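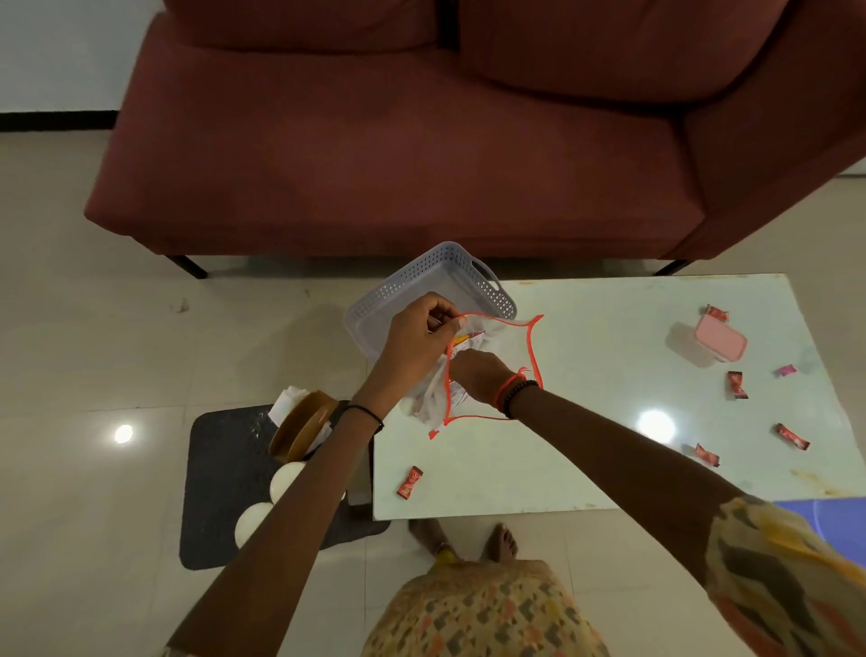 Living > Storage > Small Spaces

Filed under: Tidy Home, Living Room

The basket by the sofa

Most living rooms have a spot where things collect. In a lot of apartments it's the coffee table. Snack wrappers, grocery bags, a charger, the mail and a pair of scissors all end up there because it's the nearest flat surface to the place where people sit down. By the end of the week there is no room for a cup.

A cheap plastic basket does more for this problem than most furniture sold to solve it. I have tried a lift-top table, a storage ottoman and a tray with compartments. The table was heavy and the ottoman filled up with things I never saw again. The tray looked good for around 2 weeks. The basket has stayed.

The kind I mean is a plain rectangular one with small holes in the sides and a handle cut into the short end. A gray or pale lavender one disappears against a white table, and it doesn't argue with a dark red sofa either. It weighs almost nothing. When company comes you pick it up by one end and put it somewhere else.

What size to get

Measure the table before you shop. The basket should take up one back corner, against the sofa, and leave the front clear for plates and elbows. If it covers more than a third of the top, it's too big. People tend to buy large because large seems like better value, and then they fill it.

Depth matters more than length. In a deep basket, small things sink and stay sunk. You want to see the bottom when you lean over from the seat. I returned a tall one from Besach for this reason and kept the shallow one, which cost less.

Holes in the sides are useful. Crumbs and dust drop through instead of caking in the corners, and the whole thing can be rinsed in the shower and left to drain. Wicker looks warmer, but it snags on thin plastic and is hard to clean once something sticky gets into it.

Emptying it

A basket that never gets emptied is just a pile with walls. I do mine in the evening, usually while something is on TV, and it's a short job if it's done often.

Start with the bags. Plastic bags are the worst offenders because each one tends to have something in it: a wrapper, a receipt, half a pack of crackers. Hold the top open with one hand and reach all the way to the bottom with the other. Feeling from the outside doesn't work. I have thrown out a house key that way, and a gift card with 55 dollars on it, which I got back only because the trash hadn't gone down yet.

Crumpled wrappers go in the trash right away. Flatten any clean bag on the tabletop, push the air out with your forearm, fold it the long way in thirds and roll it up. Rolled bags can stand on end in a corner of the basket or in a kitchen drawer. Torn ones aren't worth keeping. Neither is a bag that smells of food, however sturdy it is.

Then sort what's left. Some of it lives in the room: remotes, tissues, a pen, reading glasses. The rest should be carried out in one trip. If the same thing keeps coming back, give in and let it stay. Our nail clippers are supposed to be in the bathroom and have not been there since February.

The table itself

White tabletops show everything. Tea leaves a yellowish ring, curry leaves a worse one, and the smudges from hands and sleeves build up until the surface looks dull except where the lamp hits it. A damp cloth with a little dish soap takes care of most of it. For an old stain, mix baking soda with water, leave it on for a few minutes and rub lightly. Try it near the edge first. Some finishes turn cloudy, and once that happens the stain was the smaller problem.

Lift the basket when you wipe. Grit gets caught under the rim and scratches the top each time the basket is dragged. Four felt dots underneath will stop this.

While you're down there

A sofa on slim legs is easier to live with than one that sits flat on the floor, but the gap underneath collects things. On glossy tile, anything light slides in with the first draft. A flat mop run under the front edge once a week brings out what the basket missed. In our case that has mostly been bottle caps.

It's tempting to use that gap for storage. I'd leave it alone. Low boxes under a sofa gather dust on their lids, and you have to get on your knees to reach them. The Flenura under-sofa drawers we tried had good wheels and were still opened only twice.

Related

Ullwood shoe benches: two sizes compared
How to fold 300 shopping bags into one drawer
Living well in 700 square feet
Győri enamel bins for the kitchen counter
Getting tea stains out of light surfaces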